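About Haden Comics

A small-press comics publisher and mail-order shop
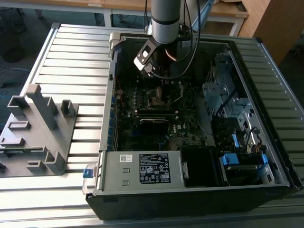 Who we are

Haden Comics publishes original comics and graphic novels and sells them by mail, at shows, and through independent shops. We started as a photocopied anthology that came out whenever there were enough pages to fill it. The anthology was called Juden Street, after the block where the first issues were folded and stapled, and it ran for 15 issues before we moved on to single-story books.

We are still small. Two editors read everything that comes in, and the same two people pack most of the orders, so please be patient in May, when show season starts.

What we publish

Our longest-running title is Miltska, a black-and-white series set in a river town during a long flood. Each issue stands on its own, though readers who begin with the first one will catch more of the family history. Two collected volumes are in print. The third is being lettered now and will be listed in the shop when we have a firm date from the printer.

Bellamy is our all-ages line. These are shorter books in full color, printed at a smaller size on heavier paper. School and public libraries buy a lot of them, and we offer a reinforced binding on request. The Bellamy books have no shared continuity and can be read in any order.

We also put out a handful of one-shots each year. They tend to be crime, science fiction, or autobiography, mostly because that is what our editors like to read. We do not publish superhero comics. There are plenty of good ones elsewhere and we carry a few in the shop, but we don't have the staff to do a monthly schedule.

How we work with creators

Writers and artists keep the rights to their work. We license print and digital editions for a fixed term, and the contract says plainly what happens when the term is up. Page rates are paid on delivery of finished art. Royalties are paid twice a year, with a statement, even if the amount is small.

Letterers and colorists are credited on the cover and paid a page rate like everyone else. In the anthology days we did not always do this, and the reprint of the early issues corrects the credits where we were able to trace them. If your name is still missing, write to us.

Submissions

We read submissions from complete teams or from cartoonists who do everything themselves. Send a one-page summary and at least five finished, lettered pages as a single PDF. We can't match writers with artists and we don't read scripts without art. Replies take up to three months — longer if the book is one we are arguing over.

The shop

The online shop carries our own books along with titles from other small presses. Single issues are shipped bagged and boarded in a stiff mailer. Collected editions go out in boxes. If something arrives bent, send us a picture of the damage and we will replace it while copies last.

Back issues of Juden Street turn up from time to time when we clear out a shelf. We list them as we find them and don't hold copies or keep a waiting list.

Stores and libraries

Retailers can order from us directly at the standard trade discount, with no minimum on a first order. Unsold copies of the Bellamy books are returnable. Single issues of Miltska are not. Libraries can pay by purchase order, and we will fill out vendor forms if you send them with the order.

Contact

Use the form on the contact page for orders, submissions, and review copies. Please put the title of the book in the subject line. We don't have a storefront, but you can pick up an order by appointment.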